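Clater two-finger gripper kit: a term and a half with a student robotics club

Rating: three and a half out of five, and I argued with myself over the half.

I help run the after-hours robotics club at Hundenton, where the students have spent since January trying to make an arm tidy up after people. The project is called Sternemis, a name chosen by vote before I could stop it. We bought the Clater kit for £357, which was most of our budget and all of our biscuit money.
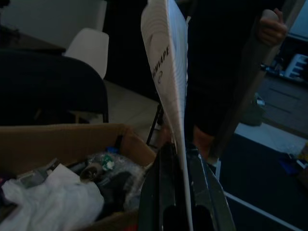
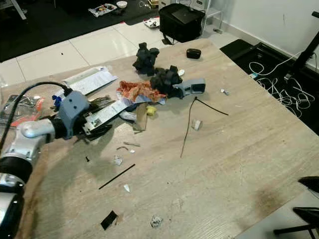
Sternemis at work: board duty and table duty.

What you get for the money is a parallel gripper, a wrist mount, a bag of bolts and a manual translated by somebody in a hurry. The bolts are fine. The manual has 116 pages and spends nine of them on the warranty. Page 40 tells you to tighten the collar 'until content'. Dehua Shao, who is seventeen and the only one of us to read the whole thing, tightened it until he was content and then a further quarter turn, and we've had no wobble since.

The grip itself is the best part. It closes evenly, it holds flat things well, and the force setting can be changed without taking anything apart. Sheets of board, thin packaging and folded card are all within its powers. Small scraps are another matter. Anything the size of a fingernail gets nudged politely across the table until it falls off the other side, which the students wanted to score as a successful tidy. I said no. There was a petition.

The software is where the half star went. It saves your settings when it feels like it, and the calibration routine has to be run from the beginning if you so much as breathe on the USB lead. Chantal Pelletier wrote a little script to get round this over one lunch break and has been insufferable ever since – rightly, I'm afraid. If your club hasn't got a Chantal, allow an extra twenty minutes at the start of each session.

We did keep a log for the regional heats in June, so I can offer some proper figures. Out of 352 attempted picks, 161 ended with the object in the right box. That sounds dreadful, and the first hundred or so were. By the last fortnight it was managing soft things and long things quite happily and only sulking at foil.

Compared with the Hodoroagă gripper we had on loan last year, the Clater is slower to close and a good deal quieter. The Hodoroagă sounded like a stapler having an argument. It did come with spare finger pads, though, and Clater wants you to order those separately and wait three weeks. Order them on the day you order the kit. Ours had gone shiny by Easter.

Would I buy it again? For sixth-formers, yes. For anyone younger I'd look for something with fewer tiny bolts and a manual that finishes its sentences. We came fourth at the heats, out of eleven, and the judges asked twice how to pronounce Sternemis.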